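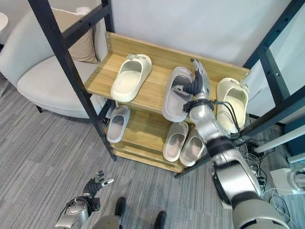
A reader at the Pumthorpe site wrote in after the last issue to ask why we still record by remote control when guiding the arm by hand is quicker to learn and needs no headset. Several others have raised the point in one form or another, so it gets an item of its own this month.

Hand guiding is quicker to learn. A new operator can take hold of a forearm, put the joints into a compliant mode and walk the wrist through a reach within minutes. For a single arm with a two-jaw gripper we would still recommend it, and the Vuorinen bench continues to work that way. The difficulty comes with jointed fingers. Slippers on a rack are a fair test: the thumb has to press on the strap while the other fingers go over the far side, and a person holding the wrist has no hand left to set them. The operator's own arms also end up in the head camera's view, and a policy trained on that footage learns from pictures it will never meet when it runs alone.

Remote control avoids both problems and brings its own. The operator has no sense of touch through the gloves, so grip force is judged by eye. Lag matters more than we expected. At 100 milliseconds from glove to finger most people work normally; beyond that they begin to move and wait, and the pauses go into the data along with everything else.

The shoe rack task now stands at 371 accepted episodes, all recorded through Plumora, our remote control software. Replay checks are done in Grurken as before. Please note the following changes to the recording rules, which apply from Thursday.

Start each episode with both hands open and clear of the rack. The idle hand is to stay raised and still unless the task needs it. Operators have been resting it against the uprights, and the contact shows in the joint torques.

Approach a soft item from the strap side where there is room. Close the thumb first, then the fingers. If the item slips, carry on and regrasp. Do not stop the recording. A recovered slip is useful to us, and we have too few of them.

Leave 2 seconds of stillness at the end before pressing the pedal. Grurken trims on motion and has been cutting the release off short episodes.

Vary the starting positions between episodes. Items should be turned, tilted and moved between tiers — the earlier batches had nearly everything facing forwards, and the trained policy did poorly with anything propped on end.

Sessions are limited to 4 blocks per operator per day. The later blocks were slower and had more rejected episodes in them, and the extra data did not make up for it.

On the original question, we have not ruled out a mixed method, with the arm guided by hand and the fingers driven from a glove worn by a second person. Vuorinen has tried it on drawer handles. The timing between the two people was uneven, and the recordings are still being checked. Results will go in a later issue if they are good enough to use.

Corrections to the glove calibration sheet should be sent to the Pumthorpe desk as usual. The October sheet has the left and right thumb offsets swapped and should be thrown away.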